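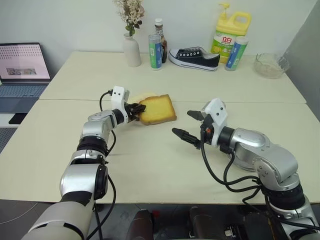 Toast, die Erste. Links wird zugepackt 🍞

Unser Semesterprojekt bei Arnora geht in die heiße Phase! Aufgabe: Brot mit Marmelade bestreichen, zwei Arme, niemand hilft. Klingt nach Kindergeburtstag, ist aber echt fies (Toast ist biegsam, wer hätte das gedacht).

Bis Juli brauchen wir 400 Demos, im Kasten sind 134. Ich teleoperiere inzwischen im Schlaf 😅

Mein Lieblingsteil ist ja das Streichen. Zu viel Druck und die Scheibe wandert mit, zu wenig und die Marmelade bleibt am Streicher.
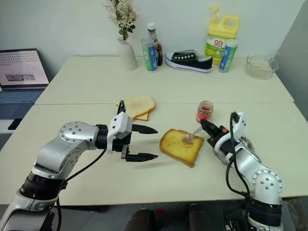
Visser fragt, ob wir die Kraft regeln oder nur die Position. Nur Position! Kraft kommt nächstes Semester, falls Ukora uns die Sensoren leiht.

Heute noch 10 Durchgänge, dann Mensa.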